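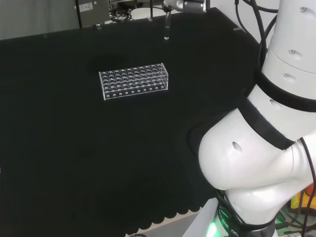
**How do you clean a clear acrylic tube rack without making it cloudy?**

Lukewarm water, a drop of dish soap, a soft bottle brush for the holes, and then let it dry upside down on a towel. Keep alcohol and acetone away from it.

---

**ygallegos** wrote:

I put the short answer on top so people find it quickly, but I would like to hear what others do. We have many acrylic racks in our teaching lab in Sindthorpe and the older ones have become white around the holes. The students wiped them with ethanol for years. I stopped this in May and the newer racks still look fine.

My problem is the lower tier. The brush goes through the top holes easily, but it does not clean well between the two levels, and dried buffer stays there.

---

**bramen_bench** wrote:

Soak first. I leave mine in a tub with warm soapy water for one night and in the morning most of it rinses off. For the rest I use a pipe cleaner, the kind children use for crafts.

I do not agree about alcohol, by the way. We wipe with 70% ethanol every day and I have racks from before I was hired. They have scratches, yes, but they are not cloudy.

---

**ygallegos** wrote:

Maybe your racks are polycarbonate? They look almost the same when they are new. Ours are acrylic, it is written on the invoice, and the fine cracks start exactly at the drilled edges.

---

**bramen_bench** wrote:

It is possible. I never saw an invoice for them. I will look if there is a mark on the bottom.

---

**Braulio Tapia** wrote:

A quick wipe does less harm than leaving it wet with alcohol. When somebody sprays the rack and walks away, the liquid sits in the holes for a long time, and there you get the cracks. If you must disinfect, ask the maker what the plastic can support. I wrote to Trastex about ours and they answered in two days — very polite, with a list of products.

Also, please do not put it in the dishwasher. We lost one like this and the tubes do not stand straight in it now.

---

**tubesandtea** wrote:

I gave up and bought the wire ones with coating from Chidiac. You can wash them with anything. But I admit that I miss seeing the level in the tubes from the side.

---

**ygallegos** wrote:

For me this is the whole reason to keep the clear ones. My students must compare the color in the tubes, and with wire racks there is always a bar in front of the line they want to read.

Braulio, did they say something about vinegar? We have hard water here and after drying there are spots.

---

**Braulio Tapia** wrote:

Vinegar was not on the list. I finish with distilled water and then I have no spots. You do not need much, one squeeze bottle is enough for several racks. And use a microfiber cloth for the outside, because paper towels leave small scratches.

---

**bramen_bench** wrote:

I looked. No mark on any of them, so I still cannot say which plastic it is. I will try one week with only soap on half of the racks and write again here.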